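Gremero Wooden Number Set, Natural Finish
Reviewed Tuesday, January 23, 2024

The Gremero set is sold as a counting toy, but plenty of people buy it for table numbers, door signs and craft projects. I bought mine in August for a bit of both and have had it out most weeks.

You get the digits, a cloth drawstring pouch and a folded card with some activity ideas in very small type. There is no tray or board. If you want something the numbers slot back into, the Edano puzzle is the one to look at, though its pieces are thinner and painted.

The wood is beige and has no lacquer on it that I can feel. Faces are flat and the edges are thick, so most of the digits can be made to stand up. The 1 falls over if the table is bumped. The 4 leans a little on mine. The 8 and the 2 are the steadiest of the lot.

Sanding is good on the outside edges and less good inside the loops. I went over the holes in the 6 and the 9 with fine paper for five minutes and that was enough. I found no splinters. There is a faint sawdust smell when you first open the pouch, which was gone in a few days.

Color varies from piece to piece. Two of mine are a shade darker than the rest. It doesn't matter for counting, but if you are lining them up on a shelf you may notice it.

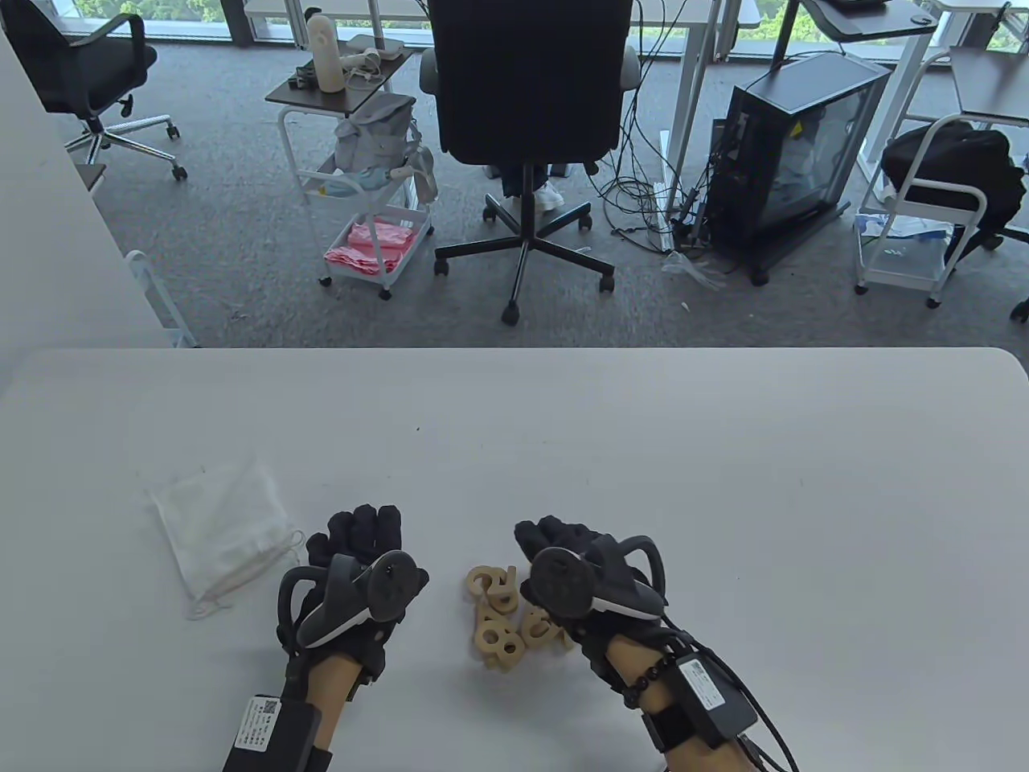 A few of the numbers out of the pouch on a white table.

The shapes are plain, with no serifs or fancy curls, and easy to tell apart. The 6 and the 9 are the same piece turned over, as far as I can tell, and the set gives you two of them. Beginners mix them up. A pencil dot on the bottom edge solves it.

The pouch is white, closes with a thin drawstring and packs flat. It does the job for storage. It creases easily, and the string is longer than it needs to be and gets caught under things. White was also a poor choice for something that gets handled this much. I washed mine once on cold and it came back a bit smaller, but everything still fits if you put the wide digits in first.

For painting, the surface takes acrylic well. I did one coat on a spare 3 and it covered, with some grain showing through. Wood stain came out blotchy on the ends, so test it on the back of a piece. Glue holds fine. I stuck a 5 and a 4 to a backing board to make a 54 for a house sign, indoors only, and both are still on.

Noise is worth a mention. On a hard tabletop these clatter. A felt mat helps, or just open the pouch out and tip them onto that.

Konavton sells a 100-piece bag of wooden numbers that works out cheaper per digit. I have used those too. They are small, thin and fine for gluing onto cards, but they won't stand up and they are a nuisance to pick off a table. Schumacher makes a heavier set in a wooden box, and I would pay for that one only as a gift.

Good: thick pieces, clear shapes, takes paint, stores flat.
Not so good: rough inside the loops, uneven color, pouch shrinks and shows dirt.

I would buy it again. If you need several of the same digit, check the contents list before ordering - repeats are few and Gremero does not sell single pieces.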